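首页 活动 会议记录 果园地图 品种名录 联系我们

Ridberg 老果园共管会 例会记录

阅读时间:14 分钟

日期:8/2/18,星期四,晚上
地点:Flandport 旧邮局楼上的小会议室
出席:Fidel Alarcón(主持)、Cúc Lương、Khang Đoàn、Hatsue Hamada、Mỹ Tiêu(记录),另有会员若干,名单见签到簿
请假:租用下坡地块的两户,已事先打过招呼

一、上次记录的确认

上次记录有两处改动。第一处,讲到北侧水沟的那一段,把“清理”改为“查看”,当时只是去看过,没有动工。第二处是 Hatsue Hamada 提出的,她当时说的是梨树要在落叶以后再修,记录里写成了落叶以前。两处改好以后,记录通过。

Khang Đoàn 问,旧的记录能不能也放到网页上。Mỹ Tiêu 回答,最近几年的都有电子稿,可以放;再早的是手写本,要一页一页拍下来,目前没有时间做。有会员愿意把手写本带回去拍,Fidel Alarcón 的意见是本子不要离开会议室,要拍就在会议室里拍。同意。

二、上次遗留事项

1. 大门的锁。已经换了。新钥匙发出去的时候都签了字,旧钥匙不用交回,自己处理。下坡那两户还没有领到,由 Cúc Lương 送过去。

2. 工具棚的屋顶。漏水的地方找到了,在靠墙那一侧,两块板接缝的位置。临时用油布压住了。要不要整片换掉,等采收过后再谈。Khang Đoàn 认为接缝处补一下就能再撑几年,屋顶别的地方没有毛病。有会员不同意,说里面的木梁摸上去发软。会后他们两位自己去看一次,下次会上讲结果。

3. 给镇上的信。信已寄出,内容是请镇上把果园外面那条小路的排水口疏通一下。至今没有回音。Fidel Alarcón 下周到镇公所办别的事,顺便问。

4. 借出去的长梯。还没有还。借的人说还要用几天。会上决定,以后长梯出借要写在工具棚门后的本子上,写清楚谁借、哪天还。短梯不用写。

三、今年的采收

Cúc Lương 先讲了果子的情况。春天开花的时候下过一场霜,早花的几个品种受了影响,最上面一排的樱桃差不多没有收成,李子也少。苹果比预计的好,晚熟的那几排坐果很多,有些枝条已经压得很低。她按挂果的样子估计,今年苹果总共有 3000 多公斤。去年是小年,采得少,很多会员没有分到,今年应该够分。

落果现在就开始有了,主要是有虫的。她请大家路过时把地上的落果捡起来,放到堆肥区最里面的那一格,不要堆在树下,也不要扔过篱笆。隔壁牧场的人来说过一次,他们的马吃多了不舒服。这件事春天也讲过,请各户转告家里人。

关于压得太低的枝条,Hatsue Hamada 建议先撑起来。支撑用的木杆工具棚里还有,放在独轮车后面。杆子顶上要垫旧布或者旧轮胎皮,直接顶着树皮会磨破。那棵靠近水井的老树,主枝上有一条旧裂缝,她看过,比去年长了一点。这棵树由她自己来撑,别人先不要碰,树下也不要放椅子。

采收顺序还是照往年的办法,从坡上往坡下走,熟一排采一排。果园一共 6 排,每一排有一位牵头的人,牵头的人看果子的成熟程度来定日子,定了就写在大门口的黑板上,至少提前三天写。去年有一次头天晚上才写上去,第二天来的人很少,果子在树上又多挂了一个星期,后来大半裂了。

各排牵头的人这次有变动。第二排原来的牵头人搬走了,由 Khang Đoàn 接。第五排仍然没有人,暂时由 Cúc Lương 兼着。她说明年不能再兼,请大家考虑。

采下来的果子怎么分,讨论的时间比较长。

往年是来采的人当场分,剩下的送去榨汁。有会员觉得不合理,年纪大的、要上班的来不了,平时出力也不少,却分不到好果子。也有会员认为,采果子是一年里最重的活,来的人多拿一点是应该的。Fidel Alarcón 提议,每一排采完先留出一部分放在工具棚里,给当天没有来的会员,两天之内来取,过时不取就并到榨汁的那一堆。留多少由牵头的人看着办。有会员问,不定一个比例会不会有人有意见。Cúc Lương 的看法是每排的产量差得太多,定死了不好操作,今年先这样试,有意见下次例会上提。

表决结果:多数赞成,一票反对,一票弃权。反对的会员要求把理由记下来:他认为工具棚白天太热,果子放两天会坏,应该放到旧邮局的地下室。Khang Đoàn 答应去问地下室能不能用。

关于外人来采果。今年又有人问能不能付钱进来自己采。意见和从前一样,不开放。一来保险不包,二来树老,经不起攀爬。学校来参观的另算,要提前联系,有人陪着。

四、榨汁

Rondunmont 的榨汁站今年换了负责人,规矩也有变化。Khang Đoàn 打电话问过,情况如下。

要预约,不能像以前那样拉过去排队。
果子要洗过,有泥的不收。
瓶子可以自带,但必须是能加热的玻璃瓶,塑料桶不再接受。
每次送去的量太少的话,会和别家的混在一起榨,出来的汁按重量分。想要自己果园的汁,就得凑够一整批。

大家都希望喝到自己果园的汁,所以决定凑整批,分两次送,一次在中熟品种采完以后,一次在晚熟品种采完以后。车由 Fidel Alarcón 出,他的拖斗够大,但是拖斗的尾灯坏了一只,他要先修好。

洗果子在哪里洗,有不同意见。水井旁边地方大,可是地是斜的,水往第一排流。大门口平,但要从水井接很长的管子。最后定在水井旁边,垫几块板把水引到沟里去。接管子的办法留作备用。

玻璃瓶去年收上来的还在,放在会议室楼梯下面,有一部分盖子已经锈了。请家里有空瓶子的会员在采收以前送来,洗干净,标签撕掉。撕不掉的泡一晚上再撕。Mỹ Tiêu 补充,去年有几只瓶子里还有油味,整批汁都沾了味道,装过油的请不要送来。

酿酒的事情今年不讨论。想自己酿的会员,可以用分到的那一份去酿,与共管会无关。

五、老树与补种

果园最早的一批树是 1899 年种下的,当初的种植簿还在,簿上的品种名有不少和现在的叫法对不上。现存最老的几棵集中在第三排和第四排,其中有三棵今年叶子偏黄,新梢短。Hatsue Hamada 认为不是病,是根的问题。那一带去年压过路,拉木料的车从树下过了几次,土压实了。她建议秋天在树冠外围打一圈孔,填粗沙和堆肥,不要施化肥,也不要重剪。今年冬天这三棵只剪枯枝。

有会员问,树既然这么老,是不是可以砍掉几棵换新的。Hatsue Hamada 的意见是先接穗,后谈砍树。她已经记下了哪几棵值得接,冬天剪枝的时候把穗条留下来,用湿沙埋着,开春嫁接。嫁接活了,长到能挂果,再决定老树怎么办。Fidel Alarcón 同意,并请她写一页简单的说明,把这几棵树的位置画出来,免得哪位会员好心剪过了头。前年就有过一次。

补种方面,第六排尽头还有四个空位,死掉的树桩去年已经挖走。Hầu 苗圃来信,说有一批半高的砧木苗,冬天可以交货。Cúc Lương 去看过,苗子直,根也好,价钱比往年高一些。她倾向于要。Khang Đoàn 担心半高的砧木在坡地上站不稳,要一直立桩子。Hatsue Hamada 认为第六排尽头背风,立几年桩就行。

决定:先订四棵,两棵苹果,两棵梨。品种等鉴定日过后再告诉苗圃,苗圃说可以等。货 12 月交,到时候地如果冻上了,就先假植在工具棚南面。坑要提前挖好。

防兔子的铁丝网还有半卷,够用。

六、篱笆与羊

南面的篱笆有两段倒了,一段是风刮的,另一段是隔壁的羊顶的。羊的主人来道过歉,答应出木桩,我们出人工。时间由 Khang Đoàn 和他商量,最好在采收以前修完,不然羊进来会啃低枝。

关于要不要借羊来吃草,以前讨论过。今年草长得快,割草机又修过一次,有会员重新提出来。Cúc Lương 的态度是可以试,条件是幼树都要围起来,而且喷过东西的地方要隔够时间。Hatsue Hamada 明确反对,羊啃树皮,老树也照啃。没有形成决定。反对的和赞成的都认为,至少采收结束以前不谈这件事。

割草的轮值表照旧。上个月有两次没有人割,轮到的人请自己找人换,换了之后在黑板上写一下。刀片已经磨过。机器用完请把草屑刷掉再放回去,油箱不用加满。

七、蜂箱

放在坡顶的四只蜂箱由养蜂人自己照管,这次他没有来,托人带了话。有一群分了蜂,已经收回来。他请大家割草时离箱口远一点,也请带孩子来的会员不要让孩子从箱前面走,从后面绕。他还想在第四排旁边再放两只。会上觉得那里离小路太近,建议他放到坡顶的另一侧。由 Fidel Alarcón 转告。

蜂蜜还是老办法,每户一小罐,想多要的向他本人买。

八、账目

Cúc Lương 报告。今年的会费大部分已经收到,还有三户没有交,她会分别去问。支出主要是割草机的修理、新锁、油布,还有井泵的一个零件。现在账上能动用的是 700 欧元,榨汁和树苗都要从里面出。她算过,够用,但屋顶如果要整片换就不够了。

有会员提议把会费提高一点,好几年没有动过。也有会员说可以卖一部分果汁来补。Fidel Alarcón 的意见是,两样都放到年底大会上去谈,例会不好决定会费的事。卖果汁牵涉到标签和卫生方面的规定,请 Mỹ Tiêu 去问清楚,年底大会以前给个书面的说明。

买东西请保留发票。没有发票的,金额再小也请写一张条子,写明日期和用途,签字。上半年有两张条子没有签字,Cúc Lương 已经找当事人补了。

九、水井与抽水

井泵换了零件以后出水正常。井水的水位比去年这个时候低一些,还不到要限制用水的程度。租用地块浇菜的会员,请在早上或者傍晚浇,中午不要开泵。水管用完要盘起来,上个月割草的时候有一段管子被割破了,已经用接头接上,接头处略有滴漏,可以用。

井盖请务必盖好并扣上。有会员反映,有两次看到井盖开着。这一条 Fidel Alarcón 要求写进门口的告示,由 Mỹ Tiêu 写。

十、品种鉴定日

定在中熟品种采完后的那个星期天,地点是 Flandport 学校的手工教室。学校已经答应,教室的桌子可以用,要求不能钉钉子,不能用会留胶印的东西。

目的有两个。一是把果园里叫不出名字的那些树弄清楚,现在名录上写“不详”的太多。二是让附近的人把自家的苹果拿来认,以前做过一次,来的人比想的多,队排到了走廊里。

鉴定由 Hatsue Hamada 主持,她会再请一位懂梨的朋友来。送来鉴定的果子,每种最少要带五个,大小正常,没有虫,带柄,最好连着几片叶子。只带一个果子来的,看不准,请事先说清楚。果子不要擦,果面上的那层粉也是鉴定的依据。

登记在门口做。每一份样品给一张卡片,写上树的位置、大概的树龄、成熟的时候、送样的人。卡片和果子从头到尾放在一起。上一次出的乱子就是卡片和果子分开了,有一份梨的卡片跑到了苹果那里,查了半天。

Khang Đoàn 提出,这次桌面分格子,用胶带贴出来,一格放一份样品,卡片压在果子下面。要贴得直,格子之间的线要看得清楚,所以胶带用深色的,深蓝就可以。棕色的桌面上贴深蓝的线,隔着几步也认得出来。线中间断开一点不要紧,只要能看出是哪一格。Hatsue Hamada 问格子要多大,他说长方形的,能放下五个果子再加一张卡片。切果子另外用木板,不要直接在桌上切。胶带活动结束当天就揭掉。
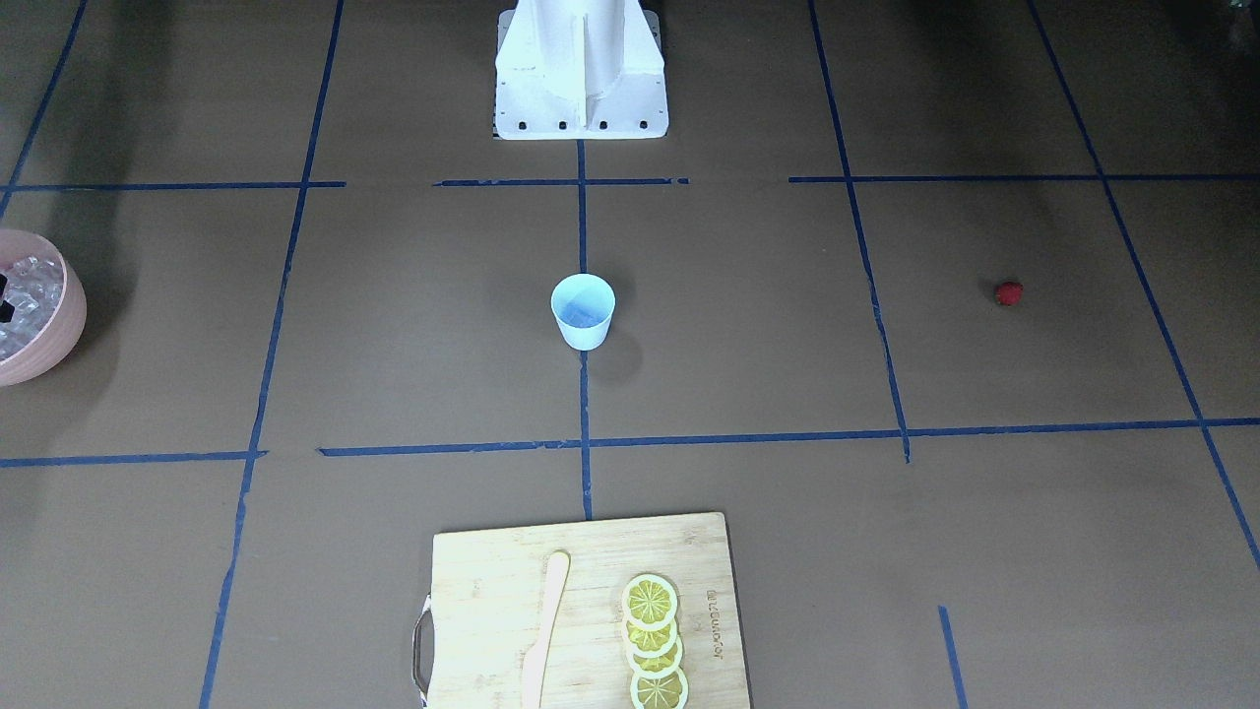
十一、鉴定日的分工

登记:Mỹ Tiêu,另外还要一位,最好写字清楚。
贴格子、摆桌子:Khang Đoàn,前一天傍晚去。
切果、递样品:两位会员已经报名,刀自己带,要快一点的。
茶水:Cúc Lương。蛋糕请各家自愿带,写上有没有坚果。
收拾教室:所有在场的人。切剩的果子装桶拉回果园堆肥,不要倒进学校的垃圾箱。

宣传只贴告示,贴在旧邮局、面包店和 Rondunmont 的榨汁站。告示上要写明是认品种,看病虫害不在当天的范围内。上次有好几位抱着一大枝病叶来,Hatsue Hamada 一一看了,结果后面的人等了很久。

收不收费,意见一致,不收,门口放一个捐款的罐子。

品种图谱:Hatsue Hamada 手上有两本旧的,Fidel Alarcón 可以从图书馆再借一本。请不要用沾了果汁的手翻书,桌上会放湿布。

十二、名录的整理

Mỹ Tiêu 说明目前的进度。纸本名录和树上的牌子对过一遍,第一排到第三排已经对完。对不上的地方有两种,一种是牌子掉了,一种是牌子挂错了树。掉了的她先用铅笔写在临时的木片上,等鉴定日以后再做正式的牌子。请大家不要把临时木片当垃圾捡走。

正式的牌子用什么材料,还没有定。铝片的耐用,字要一个一个敲上去,很费工夫。木牌好写,两三年就看不清。有会员家里有旧的锌片,可以拿几块来试。挂牌子用的铁丝要留出余量,去年查看时发现有两根已经勒进树皮里,剪断取了出来。

牌子上除了品种名,要不要写种植年份,有人希望写。Hatsue Hamada 建议只写有把握的,没有把握的空着。同意。

十三、其他

1. 有会员在第四排捡到一副老花镜,棕色的盒子,放在工具棚的窗台上,请失主去拿。

2. 下坡地块有一块要空出来,排在等候名单最前面的是一对夫妇,Cúc Lương 去联系。地里留下的大黄和醋栗,原来的租户说可以留给后来的人。

3. 狗。可以带进来,要拴着。采收的日子请不要带。

4. 果园里的长凳有一条腿松了,Khang Đoàn 下次来的时候带工具修。修好以前请坐另外一条。

5. 有会员希望夏天办一次露天的晚饭,今年来不及,记下来,明年春天再提。

6. Mỹ Tiêu 请大家把新的电话号码写给她,名单上有几个已经打不通。

7. 堆肥区第二格已经满了,不要再往里加。可以取用的是第一格,取之前先过筛,筛子挂在墙上。

十四、待办一览

Fidel Alarcón:到镇公所问排水口;修拖斗的尾灯;转告养蜂人;借图谱。
Cúc Lương:给下坡两户送钥匙;联系等候名单;问三户会费;向 Hầu 苗圃订四棵苗。
Khang Đoàn:看屋顶的木梁;问地下室;和羊的主人约修篱笆的时间;修长凳;买胶带;向榨汁站预约两次。
Hatsue Hamada:撑水井边的老树;画老树位置的说明;请懂梨的朋友。
Mỹ Tiêu:写井盖的告示;写鉴定日的告示;问卖果汁的规定;更新电话名单。

下次例会在第一次榨汁之后,日子写在黑板上,同时打电话通知。地点不变。楼下的门晚上会锁,晚到的人请按右边的门铃,左边那个是牙医的。

记录:Mỹ Tiêu
核对:Fidel Alarcón

上一篇 下一篇 返回会议记录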